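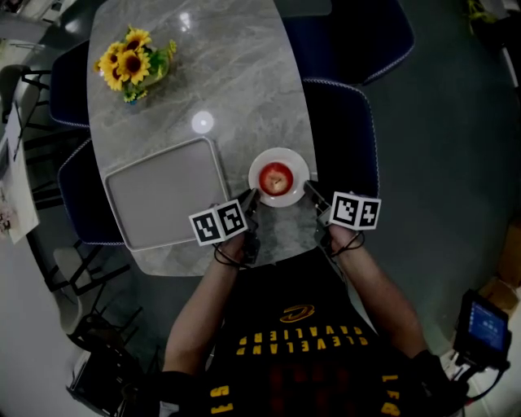 I got a message from Fredy Grajales at six in the morning, which is how I knew the phosphatase paper had finally gone up. Fredy doesn't do mornings. Neither do I, but I made coffee and read the whole thing, supplement included, and I've been going on about it to everyone in the building ever since!

If you missed my last few updates, the Tavham lab (Fredy and Jamshid Babaei, plus a rotating crowd of students) has been chasing the enzymes that take phosphate groups off proteins. People love kinases, they get the grants and the drug programs, and the phosphatases have mostly been treated as the cleanup crew. Jamshid has been grumbling about this for as long as I've known him. He thinks we wrote them off as unspecific far too early, on the strength of test tube assays where the regulatory subunits were missing.

So they put the subunits back. The group screened roughly 1000 short peptides against one phosphatase, first as the bare catalytic piece and then as the full complex. The bare enzyme chewed through nearly everything, same as the old papers said. The full complex was a lot pickier, and only 50 peptides were still good substrates. Of those, 16 share a little stretch of charged residues a few positions away from the phosphate - a docking site, more or less, and one I don't remember seeing flagged before.
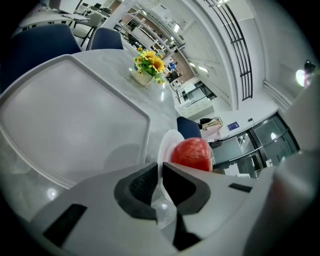 What got me was the mutant data. They swapped two of those charged residues in a full-length protein, put it into cultured cells, and the phosphate stayed on for much longer after the signal was shut off. I'd like to see it done in a second cell type, and I said so to Fredy, who told me (a bit wearily) that the Langlois group is already on it. They have the better microscope, too.

There's some disagreement coming, I suspect. A couple of people I talked to at the Hanau meeting in January think the peptides are too short to tell you much about folded proteins, and that's fair. Jamshid's answer is that the short ones were only ever meant to be the first pass. He has a longer set on order and hopes to run it before the summer students show up and take over the bench.

The peptide list and the raw assay numbers are free to download from the Skollgate repository, and they're surprisingly tidy. I've already pulled them to check against my own favorite protein, which has a stretch that looks awfully close to the motif. I'll write that up once I've run the controls.

Print this item | E-mail this item

Contact the newsletter | Copyright Skollgate | Back to top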